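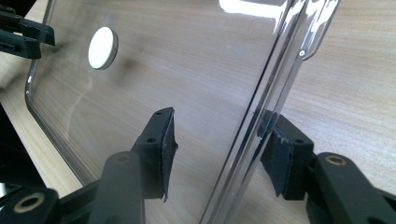 My sister-in-law said clear boxes were a waste of money, you just end up looking at your own mess all day. She said it over dessert, and I've been arguing with her in my head ever since — so that's my way in tonight.

(Wait for people to sit down. Thank Listow for the room.)

Okay, small stuff. Buttons, felt pads, bottle caps, the bits left over when you put a shelf together. At my place in Dultley I had one drawer for all of it, and back in May I tipped the whole thing out on the table. It took me 41 minutes to find one screw! So now I sort in two steps. Everything goes into something wide and see-through first, a baking dish is great, and then from there into a tray with little square sections. Go slow on this part, last time I rushed it and lost the back row.
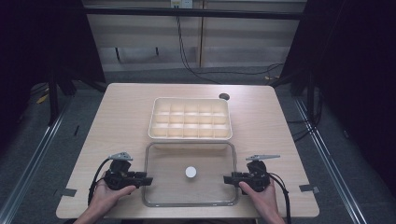
Do you have to label every square? I don't, I only label the ones I'd have to squint at, and the rest I can tell by looking.

Mention lids here — I take them off for sorting and stand them well out of the way, because I've cracked one with my elbow. Then the story about the Trundidham yard sale and the 50 cent tray (keep it short, it gets long).

Last bit: pick one drawer, set a timer for 40 minutes, stop when it rings. Sign-up sheet is by the door.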